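Kilter Repair Library: Spring Progress Report
Prepared for the Felora Fund by Carla Bataineh, program lead

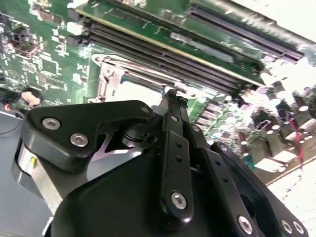
A green computer motherboard.

Dear Samira,

You asked for a shorter report than last time. I have taken out the history of the building.

Lending and repairs
Since January we have taken in 308 items and sent 71 of them home as beyond help, mostly toasters. The toasters are a sore point. We budgeted for lamps and radios, and Prernik turns out to be a town that wears its toasters down to the studs. Eftychia Michailidis has asked for a separate toaster evening, and I have asked her for a separate toaster budget.

Computers were a smaller share than our application promised. We wrote "a digital lifeline for the district," and I would like to withdraw the phrase. People bring in old desktops, ask for their photos, and then leave the desktop with us. The back shelf is full. Stamatia Galanis is sorting it into parts worth keeping and parts for the recycler, and she is stricter than I am.

Classes
The soldering course ran twice and filled both times. The sewing machine course ran once, with four people, one of whom had come for the soldering course and stayed out of politeness. She has since hemmed a set of curtains for our front window, so we are counting it as a success. We will move sewing to 6:30 p.m. and put the word "free" on the poster, where it should have been all along.

Money
Spending is on plan except for two lines. Heating ran over — the Theodorakopoulos building has tall ceilings and strong opinions about January. Spare parts came in under, mainly thanks to the back shelf. Fotini Papadakis has the receipts in date order and will send the full ledger separately. Please do not ask me to explain the line called "Misc. Springs." It is springs.

What slipped
The online catalog is late. We have nearly 2 shelves entered, and the search box finds most of them if you spell things the way I did. I now expect to finish before the summer break.

Next quarter
Toaster evening, a second try at sewing, and a new lock for the tool cabinet. We would also like to move the final training payment into parts, and need your approval by the end of the month to do it.

Carla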